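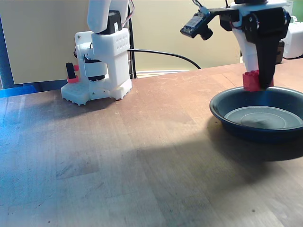
A gripper holding a red toy brick over a dark blue bowl, with a second white 3D-printed arm standing on the table.

Print this article | E-mail this article | 17 shares

Bench practice for small robot arms

Bench practice is the set of rules a workshop or classroom follows when light robot arms are used on an ordinary table. It covers fixing, cabling, the working area and the way objects are handed over or dropped. It does not replace the law on machinery or the maker's instructions.

One written version is the Skoryk code, drawn up for teaching rooms in Plekano and revised in September. It applies to arms with a reach of up to 550 mm. Larger arms are dealt with under separate rules for fenced cells.

Fixing and spacing

Each base must be clamped or screwed down before power is switched on. Where two arms share a table, their reach is marked out and only one may enter the shared part at a time. The code asks for 30 mm between any moving part and a fixed object, except at the pick and release points.

Cables

Cables are led away from the joints and along the back of the table. Enough slack is left for the arm to reach its furthest position without pulling on a plug. Camera leads are checked by moving the wrist slowly through its full range.

Pick and place work

Test objects should be light and without sharp edges. Toy bricks are widely used. The object is released low over an open container, and hands stay out of the container until the arm has stopped. Gripper fingers are checked for cracks every 2000 cycles.

Other versions

The Florus rules are shorter and leave spacing to the teacher. Clolletti uses the Skoryk text with an added page on battery storage.

Last changed: 12/10/25
Comments (0)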